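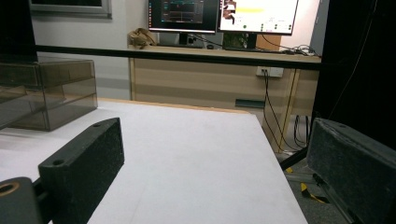
Small things, sorted

Screws. Paper clips. The little key for the radiator that you only want in December and can't find until March. Every house has a pile like this and most of us keep it in a bowl, or a jam jar, or the drawer you have to slam twice.

I gave up on the bowl last winter. Too deep. You tip it out to find one fuse and then the whole lot has to go back in, fuse included, half the time. So this spring I've been trying boxes with compartments, the cheap plastic sort, and asking other people what they use. Plenty of opinions. People feel strongly about dividers.

First rule, from everybody: see-through. Labels peel, or you change your mind and never change the label. With clear or tinted plastic you can at least make out a shape before you open anything. I like the smoky brown ones. They hide the dust and they look a bit like my gran's sideboard glasses. Downside, dark bits vanish in them. Black screws, forget it, put those by the window.

Second, shallow. If you can't get finger and thumb to the bottom of a cell then the cell is too deep, and you'll start tipping again.
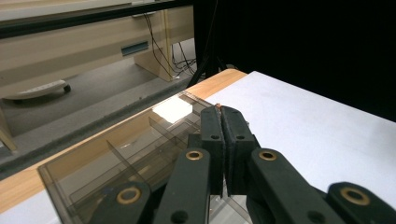
Joelle Sayegh

Thin dividers are good, by the way. Thick ones eat the space. A tray with lots of narrow rectangles takes more than you'd think, and the long ones do nicely for pencils leads, cable ties, the odd crochet hook.

What goes where? I went by job at first. Picture hanging in one row, sewing in the next. Didn't last, a tack is a tack. Now it's by size, smallest at the front, and coppery or brassy bits kept apart from the steel, mostly so I can spot them. Took me 20 minutes on the desk with the radio on. Quite soothing.

Leave some cells empty. I mean it. Fill every one on day one and the next stray button goes straight back in teh bowl.

Drawers or open tray? Drawers if it's staying put on a table, they keep the fluff out. Open tray if you carry it about, but do carry it flat. I did the stairs with mine at a slant and was finding washers for 3 days.

And wash it before you fill it. Warm water, drop of soap, dry it properly overnight, upside down on a tea towel. Then start with whatever's in your coat pockets.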